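February, teleop notes, sorting task (bottle / plastic / can)

Got in 8:40, arms homed ok on the second try. First try the left one faulted on the wrist joint again, same as before the break. Power cycled, fine. Not chasing it today.

Goal for the day: get the Zitard set up to 300 usable demos on the three-bin sort. We were at 126 kept when I sat down. Target was never realistic for one day but Gresville wants a number by the end of the month so the more the better.

**Setup**

- both arms, leader-follower, no headset. Headset is still with the Machala people
- gray fabric bins, navy lining, same order every time: BOTTLE, PLASTIC, CAN left to right
- cards propped on the fronts, black marker, block capitals. Do not tape them – the tape pulls the bins around when you bump a card
- fixed cam unchanged. Checked against the reference still, bins were off by maybe a finger width, nudged back
- green finger pads, fresh ones on the right hand. Left are the old ones, still ok on glass

One thing I keep forgetting to write down: square the bins to the table edge *before* starting the recorder. Lost the first 5 this morning to this. Middle bin was rotated, you can see me correcting for it in every place motion, and we do not want that learned as if it's part of the task.

**Morning block**

Started with single arm only, right hand doing everything, to warm up. Bad idea. Right arm can reach the BOTTLE bin but only with the elbow way up and the policy will copy the elbow. Dropped those, not in the kept count.

Then two arm, rule is: left hand takes anything going to BOTTLE, right hand takes anything going to CAN, PLASTIC goes to whichever is closer. Wrote it on the whiteboard so whoever drives next does the same. If we all make up our own rule for the middle bin we get the dithering again like in the Erer data, where both arms start toward the thing and then both give up.

Cans are the easy ones. Crushed cans less so – the pads skate on the dented bit, you have to come in across the ends or pinch a flat. Grab by the rim if you can get it. Tilted cans, go slow and let the can settle into the fingers, don't chase it.

Glass is heavy for the grip force we have set. Take it by the body close to the middle. If you take it by the neck it swings and the swing carries into the place, and then it hits the bin wall. Bin is soft so no harm done but looks awful in the replay and the release timing is all over the place.

Clear plastic: I can see it fine from the seat, the camera can't always. Watch the preview window not the table. Two times I made a perfect grasp that was basically invisible in the recording. Not sure what to do about that, a colored backdrop would help but then it's a different scene from everything we already have. 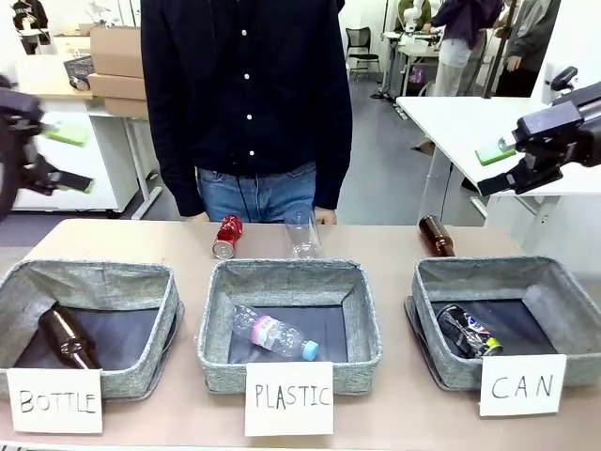 Reset is the slow part, not the driving. By mid morning a demo was taking less time to do than the table took to put back. The temptation is to set things down in the same spots every time becuase your hands get used to it. Don't. Want upright, tilted, lying down, near edge, far edge, neck pointing every which way. Shuffle before each run even if it feels silly.

Also whoever resets stays on the far side of the table, hands down and off the tabletop before the recorder goes. Say "clear" out loud. I started twice while a hand was still over the bins, e-stop was in reach but still. Both tossed.

**Question for the group: partial resets.** Some runs I start with an object already in each bin, some with all three empty. I think we need both, otherwise the policy only ever sees empty bins at the start and gets weird once it has placed something. The old protocol says empty only. I went ahead and mixed. Flagged the partial ones in the notes column with a P. If anyone objects it's easy to filter.

**Afternoon block**

Back on at 1:15. Leader arms felt sticky, turned out gravity comp had dropped back to default after the restart at lunch. Put it back. It resets EVERY restart, someone please write it to the config, I don't have permission on that machine.

Tried the slower scaling, leader to follower at half. Grasps are nicer. But the runs get long, and I end up pausing mid air to reposition my own hands, and those pauses are poison. Went back to one to one. Kept a handful of the half speed ones in a seperate folder, don't merge.

Things I'm now doing on purpose every run:

- start from the rest pose, both grippers open, hold still a beat before moving
- move the idle arm out and park it, don't leave it hanging over the middle bin
- open wide before the approach, not during
- release low. Inside the bin, below the rim
- back off straight up, then out
- end in rest pose again, same beat of stillness

The idle arm one matters more than I thought. In the early set the idle arm drifts along with whatever I'm looking at, probably me leaning in the chair. Replayed a few and it's obvious, the left just kind of follows the right around like it's curious. Parked it for the whole afternoon and the replays look much cleaner.

Mistakes and recoveries: kept them if the recovery was quick and one motion. Missed grasp, reopen, regrasp, fine, that's useful. Dropped on the table and had to hunt for it, no. Knocked a card over, no – except one where the card went down at the very end after release, kept it, marked it. Argue with me if you want.

Kinesthetic try, short: took the right arm in free drive and just pushed it through one can pick by hand, to compare. The motion is smooth but my arm is in the camera the entire time so for this setup it's useless for the vision side. Might be ok for teaching the park pose and rest pose, which are joint targets anyway. Did that for the park pose, saved it under the obvious name. Much easier than fiddling with it over the leader.

**Where it ended**

Total recorded in the folder 373, that's everything, including the junk and the stuff from earlier sessions. Kept count not final, have to go through the afternoon with fresh eyes. Won't be at 300, will be closer than it was. I'm not putting a number in the sheet until I've watched them.

Quick train on the morning stuff overnight just to see if it picks the right arm for the right bin. Not expecting it to place anything. If it picks the arm correctly for bottles I'm happy.

**To do / next**

- gravity comp into config (again)
- new pads left hand, order more, the drawer is down to the last set
- wrist fault on left, log it properly with the joint temps, I never wrote those down
- go through afternoon runs, tag P / recovery / toss
- second driver. All of this is my hands only and the Machala group already told us what happens with single driver data. Need at least one other person on the leaders, preferably left handed
- more clear plastic from the recycling, we keep using the same few and they're getting crumpled
- ask about the lights over the table, it got darker after 4 and I think auto exposure kicked in. Lock it??

Stopped 5:20. Left e-stop pressed, bins where they were, cards face up on the table. Shoulder is sore. Raise the chair tomorrow or lower the leaders.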